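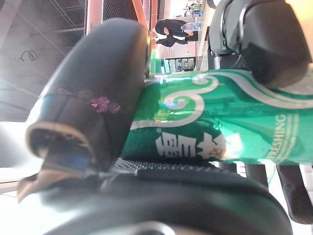
9월 5일. 작업 노트, 그린벨루르가 아니라 그린(녹색) 유약 시험 계속. 오늘은 5번 가마에서 나온 시편을 정리했다. 8월에 만든 동 유약은 두께에 따라 색이 많이 달라져서, 어떤 시편은 녹색이고 어떤 시편은 거의 회색이다. 내가 원하는 색은 음료 캔의 에메랄드색에 가까운 것인데, 금속처럼 반짝이고 곡면에서 빛이 옅은 줄로 보이는 그런 녹색이다. 유약으로 금속 광택까지 만드는 것은 어렵다고 생각한다. 그래도 색의 깊이는 비슷하게 할 수 있을 것 같다. 캔에 있는 소용돌이 물결무늬도 마음에 들어서, 시편 뒷면에 왁스로 비슷한 선을 그려 보았다. 왁스가 너무 묽어서 선 끝이 번졌다. 다음에는 왁스를 조금 되게 쓸 것.

재료 기록. 장석은 Fadora 것을 계속 사용. 탄산동은 새 봉지를 열었다. 봉지 번호 2724. 이전 봉지보다 입자가 굵은 느낌이 있어서 체로 세 번 쳤다. 체에 남은 것은 버리지 않고 따로 병에 넣었다. 병에 이름표를 아직 안 붙였으니 다른 분들은 만지지 마십시오.

가마 기록. 올리는 속도는 지난번과 같게 했다. 마지막 유지 시간만 96분으로 늘렸다. 식히는 동안 문을 열지 않았다. 위 칸 시편은 표면이 고르고, 아래 칸 시편에는 바늘구멍이 있다. 특히 두껍게 담근 것에 많다. 원인이 유약 두께인지 아래 칸의 온도인지 아직 모르겠다. 두 가지를 한꺼번에 바꾸었기 때문에 판단할 수 없다. 이것은 내 실수다.

Dikcombe 흙으로 만든 시편은 유약과 잘 맞는다. Floditz 흙은 가장자리에 잔금이 생겼다. 손톱으로 만지면 느껴지지 않지만 먹물을 바르면 잘 보인다. 잔금은 하루가 지난 뒤에 더 생기는 경우도 있으므로 내일 아침에 다시 먹물을 바를 것.

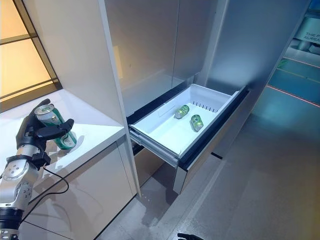
Busisiwe Sithole 씨는 잔금의 원인이 유약보다 초벌 온도에 있을 것이라고 했다. Floditz 흙은 초벌을 낮게 하면 물을 너무 많이 먹고, 그래서 같은 시간 담가도 유약이 두꺼워진다고 한다. 규석을 더 넣기 전에 초벌만 높여서 한 번 구워 보라고 했다. 나는 규석을 먼저 생각하고 있었지만 이 순서가 맞는 것 같다. 시편 세 개를 남겨 두었으므로 바로 할 수 있다.

다음 할 일.
초벌 온도를 올린 Floditz 시편 굽기. 유약 두께는 바꾸지 않는다.
위 칸과 아래 칸에 같은 시편을 넣고 온도 추를 양쪽에 놓기.
비중계 씻기. 지난번에 유약이 말라붙어 눈금을 읽기 힘들었다.
Gunārs Mockus 씨에게 빌린 집게 돌려주기.

추가. 저녁에 시편을 창가에서 다시 보니 얇은 쪽의 색이 전등 아래에서 본 것보다 푸르다. 앞으로 색 기록은 낮에만 하겠다.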